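Speaker notes: house rules for two-arm tabletop cells
Calthorpe session, slot 3, afternoon

Opening. Skip the history. The rules were written at Zestbridge in August and Trultside took them over with small edits. Say which version is on the handout.

Rule one, the surface. Matte and dark, same cloth for the whole batch. Creases are tolerated, glare is not. If the cloth is changed, start a new batch number.

Rule two, layout. Only the items in the task sheet go on the table. The front half stays clear so that an operator can reach in after a stop without passing under an arm.

Rule three, the idle arm. When one arm holds a tool, the other waits with its gripper open, away from the object. Wait for the usual question on parking it fully. Answer: parking adds travel, and travel is where we logged most of our contacts, 91 out of nearly 200.

Rule four, cables. Each loop hangs free beside its own gripper. Check slack at full reach before the first run, then every 100 runs.

Rule five, handled tools. Grip long handles close to the free end. Lift straight until the head clears the container, then move across. The Đorđević cell used a diagonal lift and we dropped it from the draft.

Last slide stays up during questions. Point out the bowl between the arms, the open left gripper, and the right gripper on the white handle in the dark cup. Handouts are by the door. 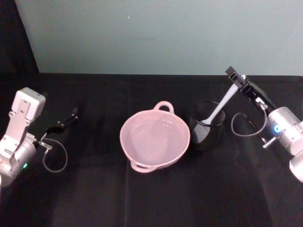 2 min read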